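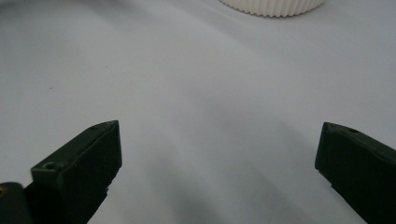

White fabric or paper under soft light. Low folds show up as faint darker bands.

How to Wash and Store White Table Linens

White tablecloths and napkins go yellow for two main reasons. Either some food or body oil was left in the cloth when it was put away, or detergent was never fully rinsed out. Both can be fixed in most cases, and both are easy to prevent. The steps below are for plain white cotton and linen. Do not use them on silk, wool, or anything with colored embroidery unless you have tested the thread first.

What you need

- Powdered oxygen bleach (the kind with no chlorine)
- Your usual detergent, without fabric softener
- White vinegar
- A large tub or a clean bathtub
- Rubber gloves
- Acid-free tissue paper

Step 1. Sort and check

Go over each piece near a window. Mark every stain with a loop of white thread, because wet cloth hides them. Put anything with a hole or a loose hem in a separate pile and mend it before washing. A small tear can double in length in one spin cycle.

If you have older linens, check the fold lines. Hold the cloth up and look for places where light comes through more than it does elsewhere. Cloth that is thin along the folds should be washed by hand in a mesh bag and never wrung.

Step 2. Treat the stains

Red wine and coffee: flush with cold water from the back of the cloth, then dab with vinegar and let it sit.

Candle wax: put the cloth in the freezer until the wax is hard, lift off what you can with a dull knife, then press the rest between paper towels with a warm iron. Change the towels often.

Grease: rub in a little dish soap and leave it for half an hour. Rinse warm.

Rust: use lemon juice and salt, and lay the cloth in the sun. This may take more than one try. Do not use chlorine bleach on rust. It sets the mark for good.

Step 3. Soak

Fill the tub with the hottest water the cloth will take. Dissolve the oxygen bleach completely before the linens go in, using the amount on the package. Push everything under the surface and leave it for 8 hours. Overnight is fine.

The water will probably be yellow or light brown when you come back. If it is very dark, drain it and soak again with a fresh batch. I had a cloth from my aunt Jucélia Falcão that needed 2 soaks, and it had been in a cedar chest since before I was born.

Step 4. Wash and rinse

Machine wash on warm with half the detergent you would normally use. Run an extra rinse, with half a cup of vinegar in it if your water is hard. Never combine vinegar with chlorine bleach, even in small amounts.

Take a wet napkin out at the end and squeeze it over the sink. If you see suds, rinse the load again.

Step 5. Dry

Line drying in the sun is best for whiteness. Hang tablecloths over the line by a third of their length so the crease does not fall in the center. If you use a dryer, choose low heat and take the linens out while they are still damp. Check your thread loops before any heat is used. A stain that has been through a hot dryer is much harder to get out.

Step 6. Iron

Iron damp, on the wrong side first. Work from the middle toward the hems. For a large cloth, set a second table beside the ironing board and let the finished part rest on it. Skip the starch if the cloth is going into storage. Starch attracts silverfish and can crack along the folds.

Step 7. Store

Let everything air for a day after ironing. Cloth that feels dry can still hold some damp in the hems.

Rolling is better than folding. Use a cardboard tube covered in acid-free tissue, and roll the cloth with the right side out. If you have to fold, put crumpled tissue inside each fold and refold along different lines once a year. I do mine in January, when the holiday cloths are being put away.

Keep linens off bare wood, which gives off acids that cause brown marks. Line the shelf with tissue or an old clean pillowcase. Plastic bins trap moisture and are not a good choice for long storage.

Label the outside of each roll with the size of the cloth so you don't have to unroll it to find out.

Related articles

How to Remove Scorch Marks from Cotton
Mending a Hemstitched Border
Choosing a Tablecloth Size for an Oval Table
Does Bluing Still Work?
Cleaning a Steam Iron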